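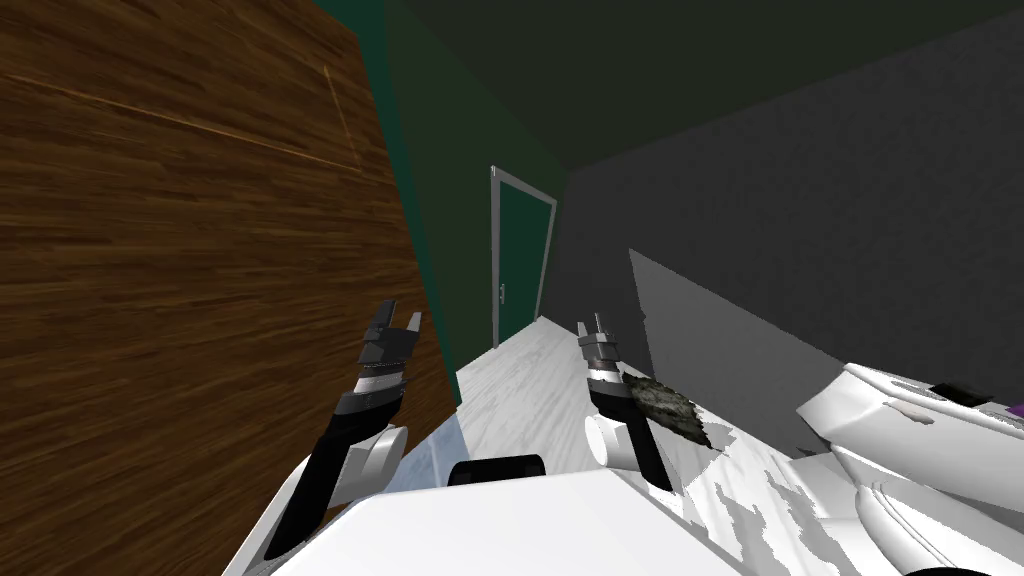

So I finally got the Penel planner to stop hating hallways! For weeks both arms would freeze up any time the base rolled into a tight spot in sim, and I kept blaming the collision margins. Wrong. Ilham looked at my config and spotted that I was still checking the arms against the old, fatter meshes from before September (sigh). Swapped them, reran the same 152 starts, and we went from 261 replans down to 7.

Still on my list: the planner treats soft stuff on the floor like a brick, and it's slow to pick which arm moves first. Wilmer wants a cost term for that, I want a nap. More when I've merged it.

6 comments · 7 shares

We use cookies to improve your experience. Accept | Manage settings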